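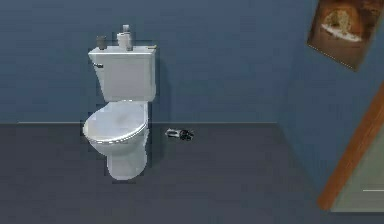 Kusalura 2 restroom cleaning unit
Mobile base, one arm, tool rack, charging dock, rehearsal software
Made by Windutton. Arm controller by Eltik. Parts and repairs through Ďurica.
Page updated Aug 4, 2025

Order no. 947 (full unit with dock)
Order no. 601 (arm and controller only, for owners of the older base)
Order no. 433 (wear parts kit, see below)

In short
Cleans toilets, sinks, floors in small and mid-size restrooms. Drives in, sprays, scrubs, wipes, drives out. Runs off the dock. One person can look after it. Needs a room file before it goes anywhere near a real room, so please read the setup part before you call.

What ships
Base with battery fitted. Arm, bolted down for shipping, red brackets. Tool rack with bowl brush, flat wiper, spray nozzle. Dock and power cord. Hose set. Key for the rear panel, taped inside the lid of the tool box (everybody misses it). Rehearsal software on a stick, plus the starter rooms.

Not included: cleaning fluid, wiper cloths, computer for the software.

Setting up the dock
Level floor, against a wall, out of the way of the door swing. Wall outlet within reach of the cord, no extension cords. Clear floor in front so the base can line up straight. If it comes in crooked every time, move the dock before you start fooling with settings.
Wipe the charge plates with a dry cloth before first use. There is a film on them from the factory.

Unbolting the arm
Red brackets off first, THEN power. Switching on with the brackets in place trips the shoulder joint and you get a flashing amber ring and a reset to do. Keep the brackets. You need them again if the unit ever goes back to Ďurica, and they will not accept it loose.

Arm zero
Rear panel, key switch to SERVICE. Lift arm by hand to the marks on each joint. Line up the white marks, hold the zero button until the ring goes green. Key back to RUN. Do it again after any joint work or a hard knock. Only takes a minute once you have the hang of it.

Rehearsal software
Every job gets run in the software first. Load a room, pick a tool, press Run, watch the path. The starter bathroom is a small one: slate blue walls, dark gray floor, white toilet with a tank and the lid closed. Doorway in the right-hand wall. Good room to learn on.

Use it to practice keep-out zones. There is stuff sitting on the tank lid, a dark gray cup at the left end, a white stack like a toilet paper roll with something on top, a tiny flat thing at the right end. Draw one box over the whole top of the tank. Do not draw a separate box round each item, the planner finds the gaps and tries to wipe between them, and a real room will not have its cup in the same spot anyway.

Same with the small gray and black object on the floor right of the toilet, near the baseboard. Mark it as an obstacle, then run the floor pass and see how the route changes. Picture on the side wall hangs high. Put a height limit on the wall wipe and run that too.

The arm is not drawn until a job is loaded. People call about this. Load a job.

Edges look jagged at the draft setting. Fine for checking a path. Switch to full for anything you want to show a customer.

Making your own room file
Measure wall to wall, then toilet position from the two nearest walls, then door width. Type them in. Pick the toilet shape from the list. Two-piece with tank, wall hung, floor standing without tank. Wrong shape is the most comon cause of the brush stopping short of the bowl.
Save, run the full job in rehearsal, fix what it flags, save again under a new name. Keep the old one.
First run in the real room on slow, with somebody at the stop button. No exceptions to this one.

Lids: the unit lifts a closed lid with the hook on the brush holder. Set the lid as closed in the file if that is how the cleaning crew leaves it. Soft-close lids need the slower lift, tick the box.

Daily
Empty the waste tank. Rinse it.
Brush and wiper off, rinsed, hung on the rack.
Look at the spray nozzle, white crust means soak it in warm water.
Wipe the front sensor window. Soft cloth, water only.
Back on the dock, check the ring goes blue.

Weekly
Hair out of the drive wheels. Scissors, not a knife.
Check the hose clips at the pump.
Press the stop button with the unit moving. It has to stop dead. If it coasts, take it out of service and call.
Charge plates, dry cloth.

Every 2 months
Swap the wiper seal and the brush collar (both in kit 433). Check the elbow boot for splits. Cleaning fluid gets in through a split and then you are paying for a joint. Run arm zero afterward.

Wear parts kit 433
Wiper seal, brush collar, nozzle tip, hose clips, elbow boot, sachet of grease. The grease is for the brush collar only. Please don't put it on the joints, they are sealed.

Kits packed before May have the old collar with the straight slot. Still fits. Needs the washer that comes in the bag, dished side toward the brush.

When it stops
Amber ring flashing: joint tripped. Look for something in the way, clear it, key to SERVICE, wait, key to RUN. Comes back twice in one shift, redo arm zero.
Amber ring steady: fluid low or the float is stuck. Tap the tank. If that frees it, clean the float when you get the chance.
Red ring: stop button is in, or the rear panel is not shut all the way. Check the panel first.
No ring: battery flat. Push it to the dock by the base handle. Never by the arm.
Brush hits the rim: room file is off. Remeasure toilet to side wall, check the shape, rehearse again.
Misses the dock: dirty window on the front sensor, or someone has nudged the dock. Look underneath for a mop head too.

Elbow boot, fitting
Power off, unit off the dock. Brackets on. Clamp ring out with a flat screwdriver, old boot slides off toward the wrist. Wipe the groove. New boot on with the seam facing down, clamp ring back in, run your finger all the way round. Brackets off, power up, arm zero. If theres fluid inside the old boot, leave the unit off and book it in.

Sending it in
Drain both tanks. Tools off. Brackets on. Include the room file you were using, and write down the ring color and what it was doing. Battery stays in the base, do not pull it. Arm controller faults go back to Eltik by way of Ďurica, so ship everything to Ďurica, not to Eltik direct.

Downloads
Setup sheet
Starter rooms, current set
Rehearsal software, full install
Parts drawing, arm and tool rack
Return form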